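Bench notebook, two-arm teleop rig, Guson room
October, morning into early afternoon

Got in with a very large double-double and every intention of starting the block task straight away, and of course the first forty minutes went to finding the good stool and arguing with the foot pedals. For whoever reads this next (hello, probably Sarla): the pedals have to be plugged in before the session software comes up, or the left one reads as held down and every take starts recording the moment you look at it. I knew this in the spring. I have now written it down, so I have no excuse next time.

The job this week is the letter blocks. We want the pair of arms to learn to gather the scattered ones and set them side by side in a row, printed faces up, from nothing more than us doing it over and over with the leader handles. Sarla Khurana has been patient with my opinions about this and we have settled on one rule for the operator, which is that the left arm does the nudging and straightening while the right arm fetches. I kept breaking the rule before lunch. If a block is sitting close to the left hand, it is so natural to just grab it with that hand, and then you have a take where the arms swap jobs halfway through, and the policy learns to dither. Sarla has seen it dither. She does a very good impression of it.

Takes so far this morning: 16 started, 7 kept. Most of the ones I threw out were my own hesitations, where I hovered over a block deciding which way to turn my wrist. A person watching would forgive a pause like that. The training doesn't, it copies the pause faithfully, and then you have a robot that stops to think in places where there is nothing to think about.

Some notes on feel, while it's still in my hands. The right handle is lovely at the moment, smooth all the way through the squeeze. The left one has a little notch near the closed end, and I find I'm gripping harder than I need to so as to get past it. I've put a drop of the clear Malhotra lubricant on the pivot and I'll see how it goes after lunch. If it still catches, I'd like to take the handle apart properly – please don't anyone do this for me as a kindness, I want to see the wear on the inside face before it gets cleaned.

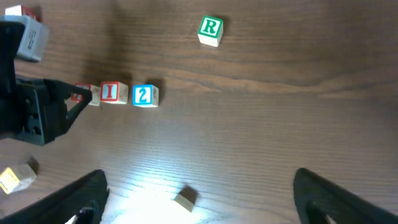 Notebook 5, page 829

Right wrist view, with the left arm's finger in at the end of the row. The 2 and the red I are sitting in line quite nicely and the R is still waiting up near the top. What I want to remember from this one is the glare. It lands on the varnish almost exactly where I like to bring the right hand down, and the small plain block is just below it. On the wrist feed I was judging that block mostly by its shadow. I moved the desk lamp twice, which only gave me a different bright patch, and then tried the blind, which was better but made the whole table gloomy. My vote is for a matte sheet over the wood, the plain grey kind, though Sarla makes the fair point that real tables are shiny and the policy will have to meet one sooner or later. We may do half and half. If we do, the lighting has to be noted against each take from the beginning, and I mean in the log and not on the back of an envelope (my envelopes, I admit).

The approach itself is going well. I've been coming down with the fingers open wide, pausing for no time at all, and closing square to the block's sides. Coming in at a slant works maybe half as nicely, the block wants to pivot in the fingers and then it lands crooked in the row, and the left arm has to spend ages tidying. Sarla's trick is to line up the wrist while still well above the table and then only move straight down. It felt fussy to me at first and I'm now completely converted. My colleagues may tease me about this.

One open question is what counts as finished. Sarla would stop the take once the blocks are touching. I'd rather both arms went back to their rest positions before we cut, so that the policy learns to let go and leave things alone. The first arms we trained for the Plundano sorting job never learned that, and they'd go on fussing at a perfectly good row for as long as you let them. I've been recording the return every time for now. It's easy to trim off afterwards and impossible to add back in.

Also, the letter order. We are not teaching spelling! I caught myself trying to make words out of whatever was lying there, and that's a habit to drop, as it means I'm choosing blocks for a reason the cameras can't see. Nearest one first, every time, whatever is printed on it.

To do:
Check the left handle pivot again after the lubricant has had time to work in.
Ask at Seltusano whether they still have offcuts of the grey matting, and what colour they call it, as the last lot came in nearly blue.
Label this morning's discards with the reason, hesitation or swapped hands, while I can still remember which was which.
Sarla to run a set this afternoon with the blind half down and me keeping quiet behind her.

Left the leader handles in their cradles and the rig powered. Back after soup.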